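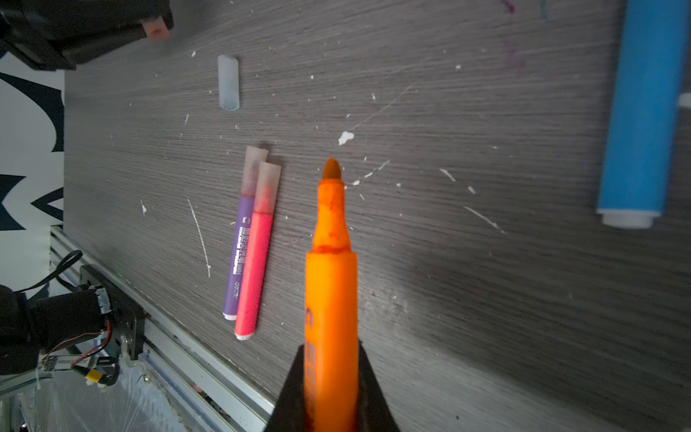

Demetrius Lyons
30 March 2019

When Brallari opened in 1991, every art set was put together by hand. Farida, the shift leader, still remembers the sound. "You heard caps all day," she says. "Click, click. I heard it also at home."

The company sells refilled and sorted art supplies to schools, and 24 people work there. Since October, part of the sorting goes through a cell which the staff call Soler, with two arms over one table. Markers, pens and pastel sticks are put in groups before they go to the packing bench.

I asked if people were afraid for their jobs. "Of course," Farida says. "I was afraid too. We had a meeting and it was a long one."

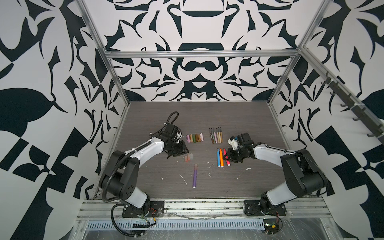 What changed on the floor

No position was cut, but the work is different. Two sorters moved to checking, and one of them does not like it. "My hands were fast," he told me. "Now I look at a table and wait. My back is better — my mood, not always."

The slim pens are the hardest, in his opinion, because they lie so close to each other.

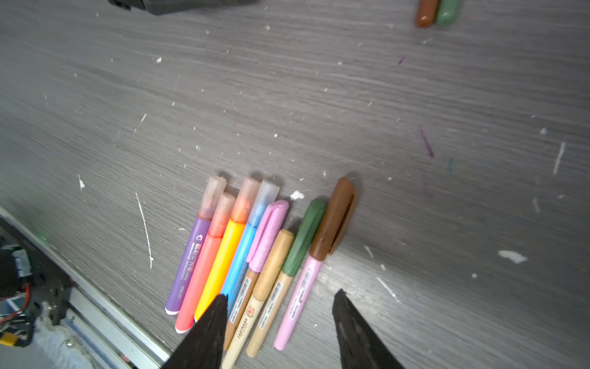 He would like the checkers to decide the order of the groups, and not the office. At the moment he writes his wishes in a notebook and Farida carries it upstairs.

She agrees with him on this point. "The people who sorted by hand know which colors get mixed up. Brown and tan, always. Why should we ask somebody else?"
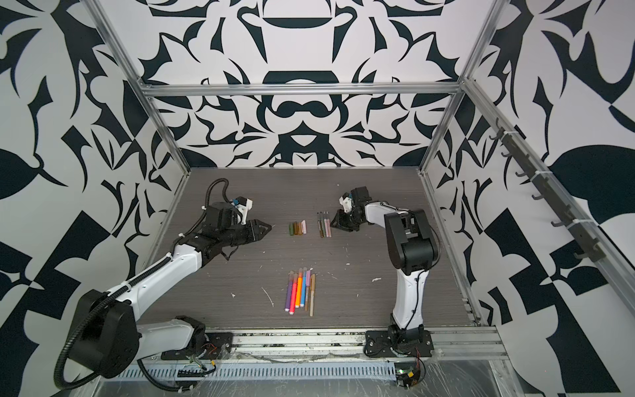

The pay stayed the same, and this is still discussed. Farida thinks that a checker should earn more than a sorter, as the mistakes now come to one person. The next talk with the management is after the summer orders are sent.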